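Sunday league catchup, September 13, 2026

Quick one tonight, I have to be up at stupid o'clock. Pladholm 2, Brarnier 2. Should have won it. Will be saying that until May probably.

We were good for an hour. Really good. First goal was a corner nobody picked up, ball dropped at the back post and in off a shin. Second was better, four passes from our own box, low cross, tap in. Two up and the away end singing about the bus ride home. Then the subs. Took off both wide players at once, why, and suddenly Brarnier had all the grass in the world down our left. One back on a deflection, then the equalizer with the last header of the game. Silence. Well, silence at our end.

Attendance given as 2607, which is up on last year. Maybe 600 of those were us. Great turnout for a game that far up the road and the noise was worth a goal on its own. 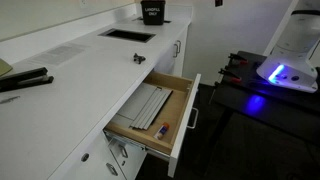 Shih messaged before I'd even got to the parking lot, saying the subs were fine and the real problem was our midfield sitting ten yards too deep from the restart, so every clearance came straight back. Fair point. Watched the highlights when I got in and the second ball is theirs every single time. Still think you keep one winger on though. Give them somthing to worry about.

Table after that: 8 points, same as Clorkport, and they've got a game in hand and a better goal difference. Not a disaster. Just anoying when you had it won.

Clorkport at home next. They play three at the back and press like mad, so please can we not pass it around our own six yard box for once. Go long early, turn them, see what happens. I'd start the kid up top too, he held it up better in his short run out than anyone else did all afternoon.

Keeper gets my man of the match by the way. Two saves at 2-1 that had no business being saves. Nothing he could do about either goal.

More midweek if I get time. Bring a coat for the Clorkport game, the far stand is freezing even now.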